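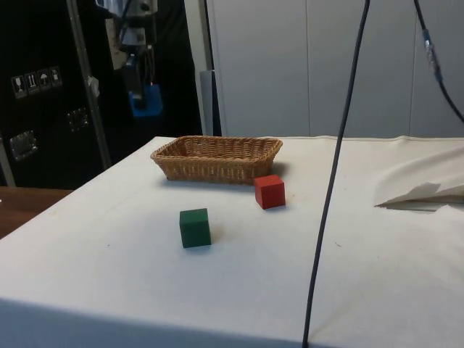 Features > Makers > Toys and Play

There is a drawer in my kitchen that used to hold tea towels. It now holds wooden cubes, and I blame Maximiliano Esteban entirely.

I met him last August at the Candgate toy fair, where he had a small table between a kite seller and a man with 200 tin whistles. Everyone else had signs and music. Maximiliano had painted blocks and a stack of baskets, and there were grown adults three deep in front of him, picking things up and putting them down again. I stayed for an hour (I missed the puppet show, and my niece has not let it drop).

He works in Ralholm, in a former chapel with a leaking porch, and he makes cubes. He has tried cylinders and arches and a rather lovely bridge, but cubes are what he comes back to. The set he calls Puvar has three in it: red, green and blue. You get a basket to keep them in and that's your lot.

"People ask me where the rest of it is," he told me, laughing. "I say, go home and put the red one on the floor. Then ring me."

I did go home and put the red one on the floor! Then the blue one went on top of it, and then my neighbour's little boy came round and the green one went in the basket, out of the basket, under the sofa and back in the basket until teatime. 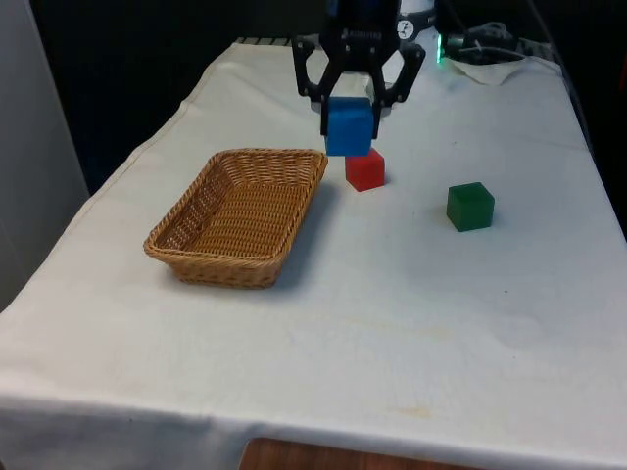

Blue above red, with green keeping its distance.

The colours took him longest. He mixed the red again and again because the early ones looked like ketchup, and he wanted a matt finish that wouldn't bounce the light back at you. The edges got nearly as much fuss. Too sharp and they hurt when you tread on them; too soft and a tower slides about like a wet bar of soap. He rubs each one down by hand and then shuts his eyes and rolls it round his palm, and if he can feel where he stopped sanding, back it goes.

He keeps a tally in pencil on the chapel wall. It stood at 3155 cubes when I visited, of which 592 were green. Green is the slow seller, apparently, and it's the one I'd grab first – a deep, bottle-ish colour that goes almost black in the evening.

Then there are the baskets. I'm a sucker for wicker anyway, and a shallow one with a flared rim is just right for this, low enough for a small arm to reach over and wide enough that a bad throw still has a chance. Maximiliano buys his from Torvik, two valleys over, where they weave them in pale strands and leave them unvarnished. Mine creaks a bit when it's picked up. I love that. 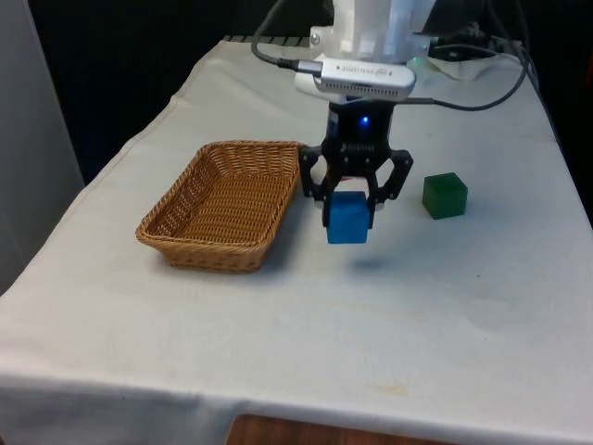
Blue in the air, green on the cloth, and the basket still to fill.

If you're going to play at the table, put a cloth down. An old one, creases and stains and all, because it quietens the knocks and stops everything skating off on to the tiles. My grandmother did the same for dominoes.

We have a house game now. One person calls a colour, the other has to get it into the basket, and whoever is calling is allowed to change their mind halfway. My niece changes hers every single time. Last weekend we played it with the lamp off and a torch, and the shouting brought next door round to join in.

Maximiliano is working on a yellow. He has had around 1020 goes at describing it to me on the phone, and I still couldn't tell you whether it's more butter or more mustard, but I've already made room in the drawer.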